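Zilline Reusable Cup Program
Progress report to the Boonchu Fund, March
Prepared by Perrine Tessier

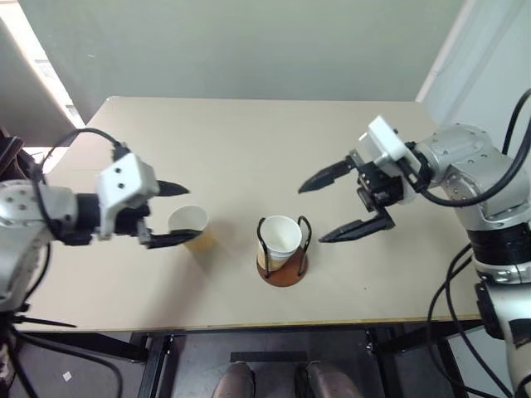
Paper cups at a light beige tabletop.

Work since the last report has gone mostly to plan. Cup collection is running at all seven sites, the wash contract is signed, and the return rate is better than it was in the fall. Two items are behind and are covered below.

Sites and returns

The library cafe and the two clinic kiosks joined in January, which brings us to the seven sites named in the grant. Staff at each one have had a short training from Celeste Cunha. We put 2,000 reusable cups into circulation and logged 3,174 returns over the reporting period. Most cups come back the same day. The weak spot is the bus station kiosk, where people carry their drinks onto the bus and the cup leaves town with them. We have asked the bus company for a return bin at the other end of the line and are waiting for an answer.

Paper cups are still sold at every site for customers who want them. The grant allows this through the first year. Two site managers would like to drop them sooner, and we have told them that is their decision.

Washing

Prirketti took over washing in January. Pickup is in the early morning and clean cups are back before lunch. There were problems in the first weeks with lids going to the wrong site, and Tài Bùi fixed this by moving to colored crates. Lids are still lost faster than cups. We will need to reorder before summer and can cover it from the supplies line.

Deposit tracking

This is the first item that is behind. The Memeck software was supposed to replace the paper log in February. It works at the library cafe but drops entries at the clinic kiosks, where the signal is poor. Florence Lemieux is testing an offline mode. Until it is reliable the clinics will stay on paper, and someone here types the sheets in by hand.

Customer survey

The second late item. Lærke Sveinbjörnsson has the questions ready in three languages, but printing was held up while we settled the wording on deposits — the first draft confused people who tried it. It will go out next month.

Budget

Spending is on track overall. Transport is over because of the extra crate runs, and printing is under for the reason given above. We ask to move the unspent printing money to transport, with no change to the total.

Next period

Finish the survey, get the clinics off paper logs, reorder lids, and settle the bus station return bin. The site agreements also come up for renewal, and drafts will be sent to you before they are signed.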